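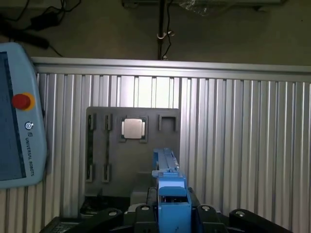

How often should a CPU holding plate be checked?
At the start of every shift, and again after any chip has been dropped or forced.

Workshop > Bench checks > Fixtures

Upright plate, bench 19, Wednesday early shift
Checked by: Azucena Cuautle
Signed off by: Finn Janssen

1. Plate stands square and doesn't rock. OK.

2. Face of plate clean, no grit in the recesses. Dust in the two lower left slots. Brushed out, OK now.

3. CPU sits flat in its pocket. OK. Metal lid free of fingerprints.

4. Corner tabs on the CPU pocket. Top left is stiffer than the others. Still usable. Reynaldo to look at it before the December stocktake.

5. Second pocket empty at start of shift. OK. Please leave it that way, the late shift has been parking spare chips in it.

6. Long groove on the left. No burrs felt with a gloved finger.

7. Block at the foot of the plate. Tight. Nothing stored on the ledge.

8. Ribbed aluminium wall behind. No sharp edges. Wipe down due, not done.

9. Wrist strap tested before handling. Pass.

Open items: 4 and 8. Bench can be used.

Filed under: Electronics bench, Daily checks
2 comments | 56 shares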